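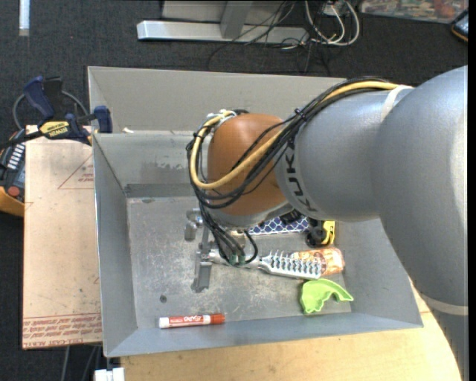

Bin run with the KUKA, gripper over the bin floor, with the brush to its right and what looks like an Expo marker near the front wall.

01/07/2018 - Prollow team notebook

A good long session, and I want to get it down while I still remember it. We're on the household items list for the Javusberg student challenge now, and Siriporn Noiphan has been wonderful about keeping the log tidy (thank you, Siriporn!). She has us at 135 attempts so far, 86 of them good picks.

The hairbrush is still my favorite troublemaker. Going for the handle works nicely, but whenever the planner picks the bristle end we get a lift and then a slow, sad slide back down. I'd like to try a lower approach there, and a slower close too - we've been in a hurry with that one.

Cable slack by the wrist needs another look before anyone tries the big turns.

To do: save the grasp file as run 33, and ask Gosselin about spare finger plates before August.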